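# Let the students keep the boring task

May 2018

Every spring the robotics club has the same argument about what to show at the open house. The new members want dancing. The older members want walking, preferably on stairs. The parents' association would like something that waves. This year the club voted for a bottle: pick it up from a desk, move it, put it down again without knocking it over. I have been one of the two faculty advisers for long enough to have sat through a lot of open houses, and I think it is the best project the club has ever chosen. I also think the school is about to talk them out of it, and I would like to argue against that while there is still time.

The case for changing the plan was made at the last planning meeting, and it was made fairly. We have the use of a full-size humanoid. It took up a large share of the activities budget, and people will come expecting to see it do something large. A student team that spends a semester on moving one drink will look, to a visitor with a small child and a parking meter running, as if it has not done much. The sponsor, Carnura, gave us $500 toward parts and would like a photo for its newsletter. Someone suggested buying a ready-made motion package, loading it the week before, and letting the students stand next to the robot in their club shirts.

I understand all of that. I still think it is wrong.

Start with what the students learn from a canned routine. They learn to charge the robot, load a file and press a button. If the robot falls over, they learn to pick it up. None of the decisions in the routine are theirs, so none of the mistakes are either. Three years ago we did exactly this with a smaller machine, a tabletop kit called the Pranico, and it went over very well with the crowd. By August, when I asked the returning members what they wanted to build on from that project, they had nothing to name.

The bottle is different because almost everything about it has to be decided by a student. How far should the robot stand from the desk? Which arm? Where should the hand wait before it moves? How wide should the fingers open, and how hard should they close on a plastic bottle that gives when you squeeze it? A full bottle and a half-empty one do not behave the same. The club has been keeping a log of attempts, and the last time I looked it had reached 159 entries. A good number of those say things like "too low, hit desk" or "closed early." They are dull to read and I would not trade them for any trophy in the hall case.

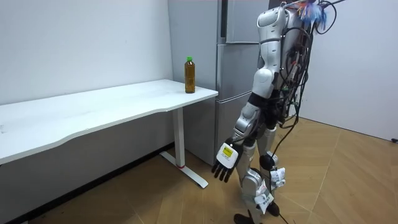 *The humanoid at the desk in our project room, with the tea bottle at the far end.*

There is a second complaint, which I hear mostly from adults who stop by the project room. They say it looks unfinished. The cables hang out, there are paper tags on the legs, and the whole thing does not resemble the robots people have seen on television. One colleague asked me whether we could at least get a cover for the back before visitors arrive.

I would leave it as it is. Fourteen-year-olds have seen plenty of smooth plastic shells. What most of them have never seen is where the wires go. When a new member can follow a cable with a finger and ask what happens if it comes loose, that is a better first lesson than anything in my slides. The student who runs our hardware group, Sepehr Jafarzadeh, makes every new member do this before they are allowed near the keyboard. He does it with the power off and he is strict about it. Some of them find it tedious. They also stop tripping on the cables after the first week, and I count that as a result.

I should be fair about the costs, since the people on the other side have been fair to me. The bottle project is slow. It has been hard on the members who joined because they like building things fast, and we lost a few of them to the drone group over the winter. There are afternoons when one student is at the computer, one is watching the robot's hand, and the rest are doing homework on the floor. I have not solved that. Splitting the club into smaller groups helped some. Giving the younger students the job of writing the log helped more, although the spelling suffered.

There is also the question of the regional competition. The Rostami Cup gives 200 points for a timed obstacle walk and far fewer for handling objects, so a club that cares about its ranking would be foolish to spend a semester the way ours has. My answer is that the ranking is a poor reason to choose a project. We placed well two years ago with a walking program that a single senior had written. He graduated, nobody else understood the code, and we started over from nothing the next fall. The school got a plaque. The club got a folder of files it could not open up and change.

If the bottle works, here is what the younger members will have: a log, a program that at least five of them have edited, and a habit of writing down what went wrong before trying again. If it does not work by the open house, they will still have those things, and a visitor can stand there and hear a ninth grader explain why gripping a bottle is hard. I have listened to these explanations. They are better than a dance.

As for the sponsor, I wrote to Carnura and asked directly whether they needed a performance. The reply was two lines long. They would like the students in the picture and the company name spelled correctly. That seems manageable.

What I am asking for is modest. Leave the plan as the club voted for it. Do not buy the motion package. Put the money toward spare finger parts and a second laptop, because the one named Troltus — the students name everything — takes most of a meeting to start up. Give the club a room at the open house where people can come in, stay a while and ask questions, and keep them off the main stage, where they would have four minutes and a microphone.

And please let the members do the talking. Last year three of us advisers and administrators stood in front of the table and answered questions that had been put to the students. I was one of the three. I plan to be in the hallway this time, handing out programs.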